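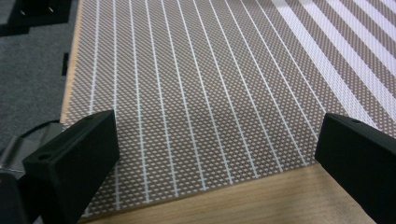 HISTBRIDGE, October 9, 2020 - Flat, flexible things are still a difficult subject for robot hands, and a small research group at Ullora has published a result that may help. The group reports that a robot can learn where to grip a soft sheet from short demonstrations made by people with a hand-held gripper, if each demonstration starts with a slow look along the border of the sheet. Most of the group's training material has the same kind of view: two black fingers held open over the bottom edge of a brown sheet with white lines, and the bare wooden board beyond that edge. From this view the program must decide how low the fingers should go and which part of the edge they should take.

The method is called Hotis. It was developed by a team under Chukwuemeka Chukwu, who began to work on the problem in April of last year. In earlier work the team let the program learn from complete demonstrations, from the first movement to the last. The robot often closed its fingers too early, above the material, or pushed the sheet forward so that it made a fold.

In the new method the demonstration is divided into two parts. The first part is only the approach, and the person is asked to stop for a moment before touching anything. The second part is the grip and the lift. The program learns the two parts separately and joins them later.

"We saw that people do this pause by themselves when the material is thin," Chukwu said. "So we asked them to do it every time, and we kept the pause in the data. Before, we used to cut it out."

The team collected 500 demonstrations with sheets of different patterns and stiffness. It then tested the robot on 15 materials which were not used in the training. Out of 30 attempts with each material, the new method had fewer failed grips than the old one on all but two of them. The two exceptions were both very glossy, and the program could not find the edge well under strong light.

Patterned sheets brought another difficulty. A printed or woven line can look like an edge to the program, and in the first tests the robot sometimes tried to grip in the middle of the material. The team added 213 short recordings in which the gripper moves over the pattern without closing. After this the mistake became rare, but it did not disappear.

Clegg, a maker of packing equipment, has lent the team a test station for the next stage. There the robot will have to pick up one sheet from a stack - a task that the present method was not trained for. Ullora will make the demonstrations available to other research groups when the written description of the data is ready.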